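Section 4: Papering and dressing your display box

If you've followed me this far you should have a Fevholm box frame bolted together and standing square on the table, with the feet on and the packing tape off. Well done, that's the fiddly part over. I've put up more of these than I'd like to admit, mostly for craft fairs, and my way of doing the walls has changed a fair bit since I wrote the first version of this guide in May. What follows is the December 2023 version, so if you've got an older print-out, bin it.

Before you start

You'll want a sharp craft knife, a steel ruler, a soft cloth, a plastic smoother (an old loyalty card is fine), a pencil and a clear run of an hour and a half. The backdrop paper I use is the Ellex self-adhesive sort, the one with the grid printed on the backing. Other makes will do, but if yours has no grid you'll have to mark your own lines, and that's a dull evening.

Caution: change the blade before you cut the paper, even if the old one feels all right. A dull blade drags and tears, and you only find out when you peel the backing off.

Fitting the wall paper

1. Wipe the wall panels down with the cloth. Plain water, wrung out well. Let them dry completely – I go and have my tea.

2. Measure each panel twice, inside edge to inside edge. On the larger frame mine came to 83 cm along the back, but please measure your own, they do vary a little.

3. Cut the back piece first and leave a finger's width extra on both sides. The side pieces can be cut dead to size.

4. Peel back a strip of the backing along the top edge only. Line it up, press it down, and stand back to check it's level.

5. Work downwards, pulling the backing away with one hand and smoothing with the other. Go from the middle out to the sides.

6. Tuck the extra on the back piece round into the corners, then fit the sides over it. You get a much cleaner corner this way and no white gap showing when the light catches it.

Note: small bubbles can be pricked with a pin and pressed flat. Big ones mean lifting the sheet, I'm afraid. Do it slowly and it'll go back down again up to 2 times before the glue starts to sulk.
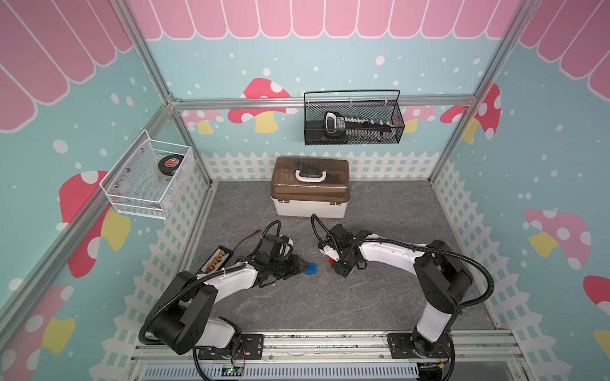
Now for choosing what goes on the walls, and this is the bit I could talk about all day! My rule is a quiet background, one strong band along the top and a few bold shapes lower down. If the background is busy as well, people's eyes slide straight off your stock. Pale blue with white dots is about as much pattern as I'd put behind anything, and a pink scalloped awning carried along the tops of the walls pulls all the sides together and makes the box feel like a little shop. Red-capped mushrooms look lovely underneath, especially if you let a big one run across a corner so the two walls join up, and a paler pink one here and there stops it all getting too shouty. Keep the big shapes away from spots where you mean to hang things, or at least decide which one you're happy to half hide.

Adding the decals

1. Lay all your decals out on the table and try them in groups. Don't peel anything yet.

2. Stick each one up with a dab of removable putty and leave it for a bit. I walk past it, make the dinner, walk past it again, and there's always one I want to move.

3. Pencil a faint dot at the top of each decal.

4. Peel, line up with the dot, press from the centre. Rub out any pencil still showing.

5. For a decal that goes across a corner, score the back very lightly where the fold will be. Lightly! I went clean through a toadstool once and had to hide the join behind a tea towel for the whole fair.

Caution: the Urovetti decals have a stronger glue than the paper does. Once they're down they're down, and pulling one off will bring the paper with it. If you like to change things with the seasons, use the Taipe ones instead. They're thinner and they curl a bit in a warm room, but they do come away clean.

Hanging baskets and hooks

Leave everything overnight before you hang anything. Then fix your hooks to the metal rails and never to the paper, however light the basket is. I keep mine to small, soft stock such as hair bows and felt brooches, and put anything heavy on the floor of the box.

Check the hooks again after the first day's use. Metal hooks on a metal rail like to creep along when people rummage, so I put a scrap of rubber band under each one – it costs nothing and holds beautifully.

Looking after it

Dust with a dry brush. A damp cloth is fine on the paper but go gently round the edges of the decals, where the water gets under. If a corner lifts, warm it with a hairdryer on low, press it down and hold it for a slow count of 5.

For carrying the box to a fair, leave the walls on and take out the baskets. I wrap mine in an old single duvet cover. Section 5 covers the lights.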